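From: Sointu Toivonen
Subject: Re: chores, again

Ustyna Pavliuk wrote:
> Has Vunetti folded a shirt yet?

Define folded. Vunetti knows where the shirt is.
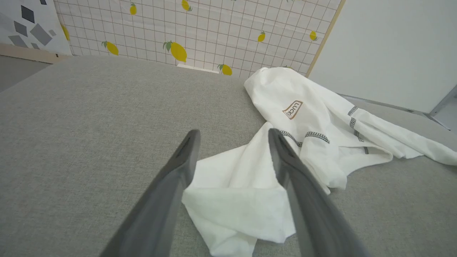 Gripper and garment, January

Hakala still says laundry falls this year. 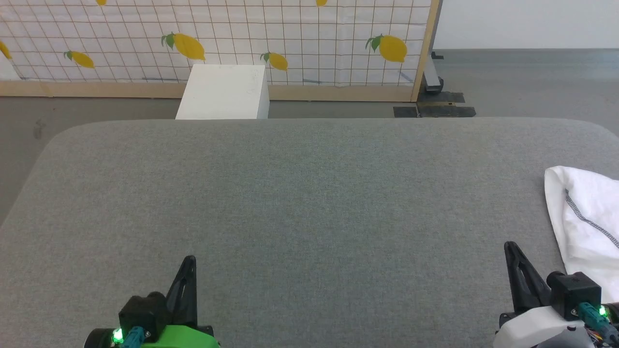
Ustyna thinks it will be dishes first, because plates hold still.

My aunt folds 13 while on the phone.

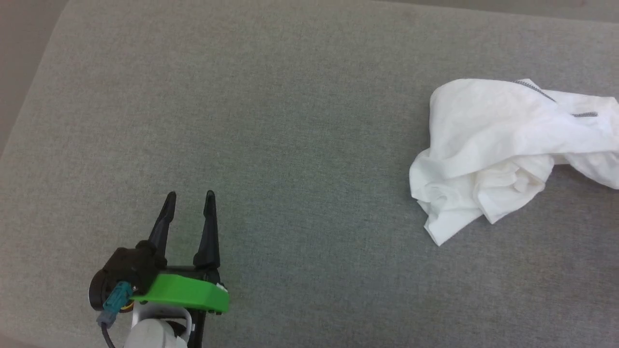
Would I buy one? Ask me when it costs under 800.

Until then I fold my own,

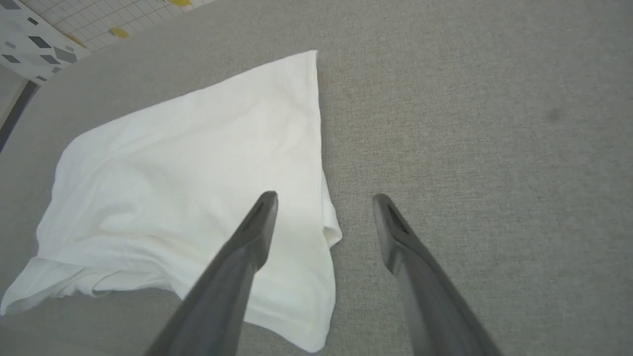 badly, and for free.

Sointu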